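Sourdough, month two

I have finally made a loaf I'd happily give to another person! It came out of the oven on Friday, just before eight in the evening, and I stood over it like a new parent, listening to the crust crackle as it cooled.

Some background if you're new. I started in March with a jar of rye flour and water, and for the first fortnight it smelled of nail varnish and did very little. I nearly binned it twice. Then one morning it had climbed right up the glass and pushed the lid off, and I've been hooked ever since (my family would say unbearable).

The big change this month has been the flour. I'd been using whatever the supermarket had, and then I found a bag of Kimaro strong white in the farm shop and the dough felt different straight away, stretchy and silky and much less like wallpaper paste. I've also dropped the water a little. All those gorgeous open loaves online are very wet doughs, and I kept copying them and ending up with a puddle. Less water, happier baker.
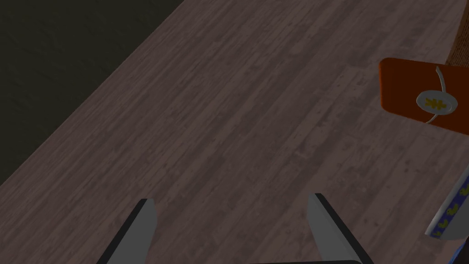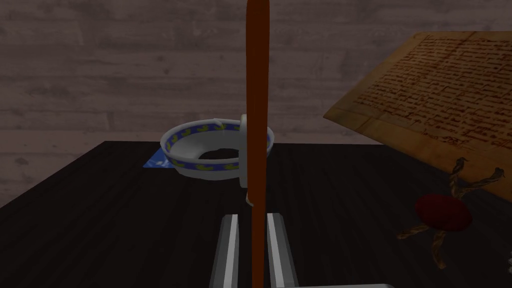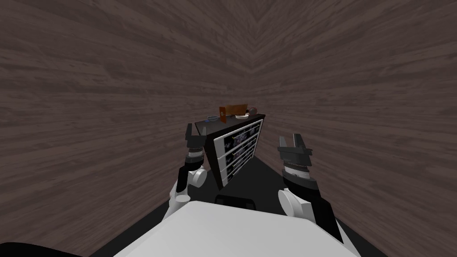

The other thing is time. My kitchen is cold, so the first rise takes far longer than any recipe says, and I've stopped watching the clock. I look for a domed top and a good wobble when I nudge the bowl. After that it gets shaped, goes into a floured tea towel and sits in the fridge overnight, and I get to go to bed!

Baking is 30 minutes with the lid on and then however long it needs with the lid off. I go darker than I used to. The crust tastes of toffee when you're brave with it, and it stays crisp for most of the next day.

Still to sort out: my scoring (wonky), the bottom crust (a bit too tough for anyone with fillings) and what to do with all the spare starter. I've had crackers, pancakes and a rather odd chocolate cake out of it so far. The crackers were best, with rosemary and lots of salt. I'm trying a seeded loaf next, and I've already got the sunflower seeds toasting.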